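4.2 Do review scores follow the length of the demo?

Earlier work on game reviewing has claimed that critics reward long demos. We doubt it. The claim rests mostly on handheld puzzle games, where a longer demo often means a later and better-finished build. To test it we took 3,000 reader reviews from the Riten archive and removed those posted before the game was on sale, which left 2,000.

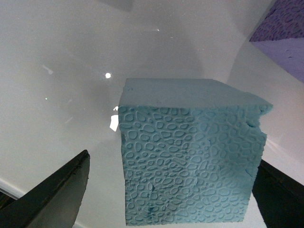
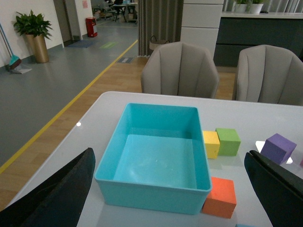
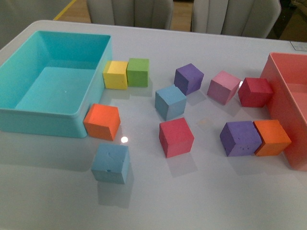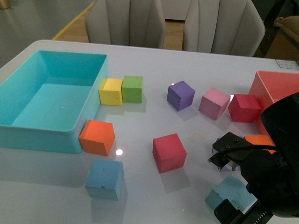 Figure 3. Foam cube held between two black gripper fingers (first picture); coloured cubes and plastic bins on a pale tabletop (second to fourth).

Scores were matched to demo length for 24 games by two publishers, Celismont and Anderano. At first sight the link is there: games with longer demos scored higher. Most of it goes once sequels are set aside. Reviewers who had already praised the first Craddock game praised the second in nearly the same words, and 600 of the reviews in our set concern that one series. It is hard to see what the demo could have added.

We are also wary of the scores themselves. Few readers use the lower half of the scale, and several sites rounded old marks upwards when they changed systems – a step none of them recorded. A small gap between two averages may therefore mean very little.

None of this shows that demos have no effect. It does suggest that the effect reported so far is too large, and that it was measured on the games most likely to produce it. Section 4.3 repeats the test with the Craddock reviews left out.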